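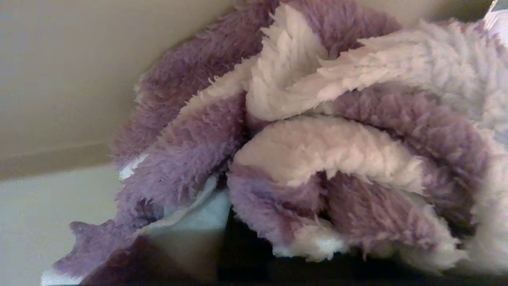 June 14, 2020

Third week of the Perrin sleep plan and I am still awake at two most nights, reading about how to be asleep. The booklet says the bedroom should be cool and dark and the covers "breathable". It is very firm about covers. Anything with a long pile is supposed to trap heat and wake you in the small hours. I look at the lavender and cream fluff, all shag and curls and heaped up in folds, and I can't bring myself to believe that texture is what's wrong with me. I slept under far worse at my gran's in Skisstead, under what felt like a carpet, and I slept like a stone. I was nine, mind you.

Home | Diary | Older | Newer | About | Search

The plan costs 24 pounds a month. For that you get the booklet, a weekly email and a sleep score, which goes up to 1000 and which I have never seen move in a way that matched how I felt. On Tuesday I got up feeling as if I'd been dragged behind a bus and it gave me its best mark so far. The night I did sleep, right through till the bins, it took points off for "restlessness". I wrote to ask what it was measuring. The reply thanked me for being on the journey.

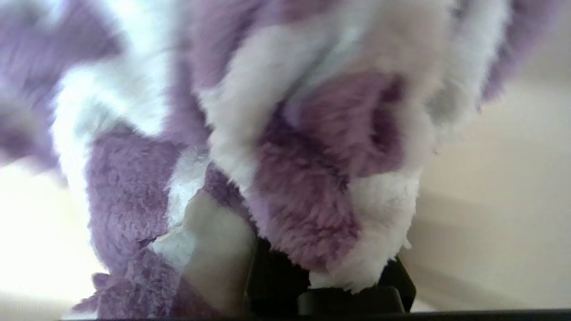
Then there is the business of winding down. No screens, no news, no tea after four, a bath if you have one, and 25 minutes of what they call soft focus, where you pick a restful object and let your eyes settle on it. Last night I gave it a proper go. I thought of purple fur and white fur in patches, and how nubby and slightly matted the purple gets, and within a minute I was wondering whether it could go through the wash on wool. Then whether we had any wool wash. Then the price of wool wash. So much for that. I dare say it works for people who were going to drop off anyway.

I did go and look for the study they keep quoting. It had 1537 people in it, they say, and nearly all of them slept better. Better than what, they don't say, or for how long, or who asked them. The only link goes to a page on the Lilard site selling pillows. I'm not saying it's made up. I would just like to see it, and I can't find it, and I have looked harder than a person should at that hour.

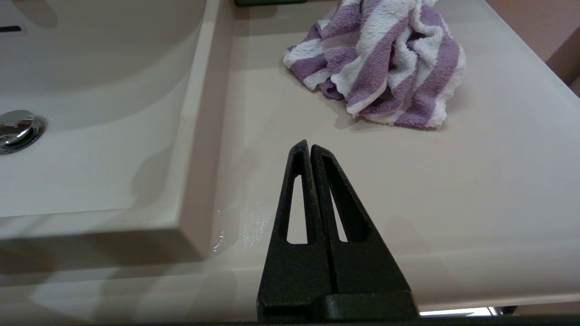 What has helped a bit, and I write this grudgingly, is getting up at the same time every day. That was in the booklet too, on the back page in small print, and I've had it for free from every doctor I ever saw. I'm also walking out to Narkgate before breakfast when it isn't tipping down. Whether it's the walk or the light or only June I couldn't tell you. If I'm still sleeping in August I might give some of it credit.

Cancelled the pillow offer. Must find out how you cancel the rest, as there's no button for it. Bed at half ten, window open, no score tonight. Need milk.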